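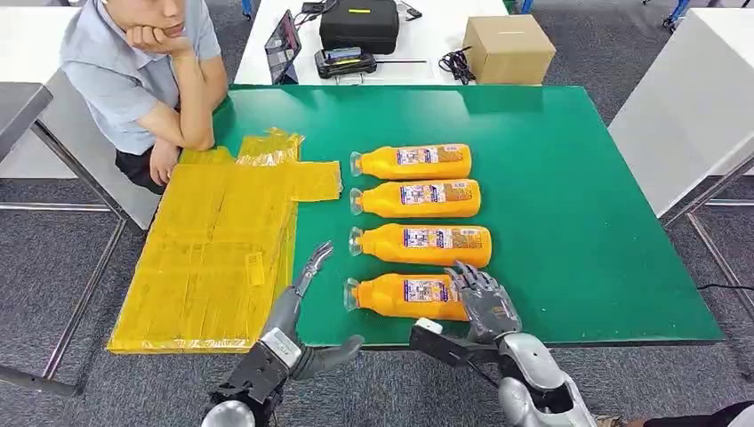 Green table, bottle task: bottles in a row on the right, yellow sheet on the left.

Ollstead manipulation software group
Minutes of the August review, 2:00 p.m., table area and then the small meeting room

Present: Thitima Rungrueang (chair), Uthai Sukprasert (minutes), two people from perception, one from tooling
Apologies: planning lead, who sent written notes

1. Minutes of the last meeting

Accepted with one correction. The July minutes say the planner "handles" two-handed regrasps. The chair asked for "has been seen to handle." Changed.

2. Success rate for the bottle task

The planning lead's notes report 356 successful episodes out of 385 and propose that we use the figure in the release summary for Nomard.

Thitima asked what counts as a success. The notes don't say. Tooling looked it up during the meeting: the script marks an episode successful when the last planner state is DONE and no fault was raised on either arm. It does not look at where the bottle ended up. A bottle dropped on the carpet would count, provided the hand opened on schedule.

Perception thought this was too harsh, as most drops also trigger a fault on contact loss. Asked how many, they didn't know. Uthai pointed out that contact loss is filtered over a window and that the filter was widened in the spring to stop false alarms, so "most" may be doing a lot of work in that sentence.

Agreed: the 356 figure stays out of the summary until success is judged on final bottle position. The lead will be unhappy. He is welcome to bring a better definition.

The 29 failures were also discussed. Nine have been reviewed by a person. The rest have only the automatic tag, which says "planner timeout" for nearly everything. Not useful.

3. Perception: bottle pose

Jaidee now gives a pose and a cap direction for each bottle. The new labels cover 2,899 frames. Perception reported that cap direction is "basically solved" on this set.

Questions from the chair: how many of those frames have the caps all pointing the same way? Most of them. The bottles are normally laid out side by side with the caps to the left, so a model that always answered "left" would do well. Perception accepted the point and will report the score separately for bottles lying on the green surface and bottles lying on the yellow sheet, where orientation varies more.

The caps are clear plastic and catch the light. Jaidee tends to place the end of the bottle at the shoulder, where the orange stops, and the neck gets lost. On this table the error does little harm. It would matter for any task that grips the neck, and the roadmap has one. 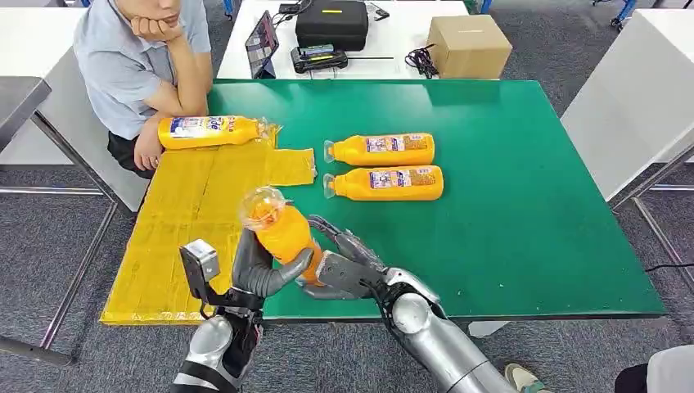 Both hands on one bottle, with its cap up and to the left; another bottle on its side on the yellow sheet.

4. Two-handed hold

Long discussion, not all of it recorded. Nomard plans the left and right hands as one problem until contact and as two separate problems after it. Uthai's view is that this is where the odd forces come from: each hand corrects for its own error and the bottle is what they argue through. The planning notes say the force limits take care of it. The limits stop the bottle being crushed, which is a different thing from the hands agreeing.

Tooling showed force traces for the regrasp in Fotton. The two curves do seem to push against each other in a slow wobble. Thitima was not convinced that this comes from the planner. The left and right logs are stamped by different clocks and the offset has not been measured since the controllers were updated. Until it is, the wobble could be nothing more than two good signals drawn in the wrong place.

Agreed: measure the clock offset first. No change to the contact code before then, including "small" ones.

5. Wrist cameras

Perception wants Jaidee to use the wrist views during approach, when the hand blocks the head camera. Nobody objected in principle. The chair asked what happens when the background comes into view. 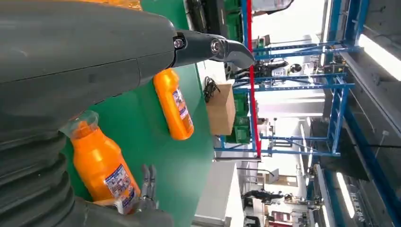

The current crop assumes that whatever lies behind a bottle is green tabletop. Once the wrist tilts, a good part of the view is shelving, ceiling lights and boxes, and the crop takes in all of it. The bright fixtures also pull the exposure around. Perception said the model "should be robust" to this. No test has been run, so the minutes record it as a hope.

A second worry is that two bottles close to the hand look the same to the matcher. When it swaps them between frames the planner sees one bottle jump sideways and replans, and in the logs that shows up as, again, "planner timeout" – which may explain some of item 2. Worth checking before anyone blames Nomard.

Agreed: wrist views go in behind a switch, off by default. Perception will collect a set of tilted views with the lights in shot.

6. Fotton

Tooling has added side-by-side playback of the head and wrist cameras. Welcome. The export still drops the planner state column if the episode name contains a space. This was reported in the spring, closed as fixed, and is not fixed. Reopened.

A request for an automatic "episode quality score" was turned down. We already have one number that no one at the meeting could define.

7. Actions

Success check based on final bottle position: tooling, with Uthai
Hand review of the remaining failures: Thitima and Uthai, half each
Cap direction score split by surface: perception
Clock offset, left and right controllers: Uthai
Wrist view switch and tilted set: perception
Fotton export bug: tooling
Definition of "planner timeout," in writing: planning lead

8. Any other business

The planning lead's notes ask for the demo to be moved up. Not discussed without him there. Thitima will reply that the answer depends on the first two actions.

Meeting closed at 3:25 p.m.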